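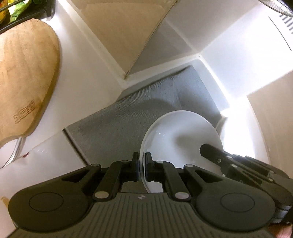

Rim grasp inside the cabinet. Dish task, Zollstead kitchen.

Shengli Li
8/12/19

1/ Some notes on the dish-handling set we've been recording for Tralo. A few people asked what the work is like day to day, so I'll go through it in order. It's mostly picking up bowls.

14 comments · 31 shares

2/ The setup is a hand-held gripper with a camera on it. A person holds it, squeezes, and moves dishes. The camera records what the gripper would see if it were on an arm. Later we work out the path of the hand from the video and pair it with how wide the fingers were at each moment.

3/ One example is one short job, start to finish. Take a bowl out of the cabinet, set it on the mat. Take a lid off the counter, put it on the mat. Stack a plate. We don't record long cleanups in one go anymore. We tried that in March and spent more time cutting the clips than making them.

4/ As of this week we have recorded 3,739 clips and kept 2,440. The rest went out for bad tracking, wrong label, or the person stopping halfway through to fix something.

6 comments · 9 shares

5/ Of the kept clips, 1,535 are bowls. That's too many bowls. They are easy to reset and people drift toward them when they get tired. For the next stretch I'm writing the object list the night before and taping it up where the person recording can read it.

6/ Bowls by the rim are a good test, though. The fingers have to come in on both sides of a thin wall, and the angle matters. If the bowl is standing on its edge in a cabinet, the approach is nothing like picking up the same bowl from the counter. We label those as separate tasks.

7/ Cabinets are slow. The gripper is wider than a hand and there isn't much room for your wrist. Kang's note from the first round was to go in straight, stop, then close. We still use that. The stop only needs to be half a second. It gives the model a clear moment where the position is done and the grip begins.

3 comments · 5 shares

8/ Flat things next. Lids and small plates are harder than they look. A lid lying flat gives the pads almost nothing to hold, so most people tip it up a little first and then pinch.
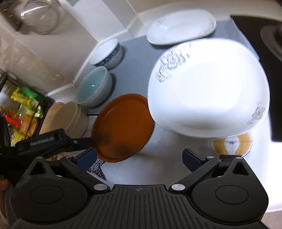

9/ We keep the tip and the pinch in the same clip. Early on I was splitting them in two, and the model learned to pinch very nicely at lids that were already tipped up for it. On a flat lid it just hovered. Joining the clips back together took an afternoon and helped more than anything else I did that week.

8 comments · 12 shares

10/ Clutter. I used to clear the counter down to the one object. I've stopped. Other dishes stay out, food packages stay on the shelf, and cables stay where they are unless someone could trip on them. I move things between runs so the background doesn't match the task by accident.

11/ That accident did happen, by the way. For two sessions the same cup sat in the same corner whenever we recorded plates. The model got worse at plates when the cup was gone. Those sessions are still in the set, but I've marked them so they can be left out.

12/ Lighting: leave it as it is. We write down whether the overhead light was on. White dishes on a white surface are a problem in strong light because the edge of the rim washes out. A gray mat helps with this. I would not record white on white only, and I would not drop it either.

4 comments · 2 shares

13/ Failed grasps. We keep a failure if the person recovers and finishes the job in the same clip. If the dish slips and they set the gripper down, it goes out. Slips get a tag with the time. I do the tags by hand in Grundover, which is clumsy for video but it's what we have.

14/ Stacks are the current job. Top bowl off a nested stack, one at a time. The trouble is closing on one rim and not two. You can't always tell from the gripper camera until you lift. The person recording calls out "one" or "two" after the lift and I type it in.
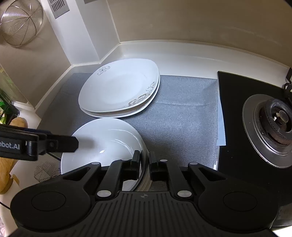 Ok-hee Hong replied: How do you handle it when two come up together? We had that with nested cups and ended up throwing out every one of them, and then the model had no idea what to do when it happened in a test.

15/ Replying to Ok-hee: we keep them. The person puts both back down and tries again, and the whole thing stays as one clip with the "two" tag on the first lift. I don't have enough of those yet to say if it helps. Send me how many cups you had per stack, if you still have it. We've been keeping our stacks short.

7 comments · 4 shares

16/ Other things I'd do the same way again. Wipe the lens before each block. Record the starting width of the fingers every session, even if you think nothing changed. Swap the person recording every 40 minutes or so. Their paths get lazy after that and you can see it in the plots.

17/ Next is pans, then the second kitchen. I'll post the object list here when it's settled.

2 comments · 1 share

© Shengli Li · Contact · Back to top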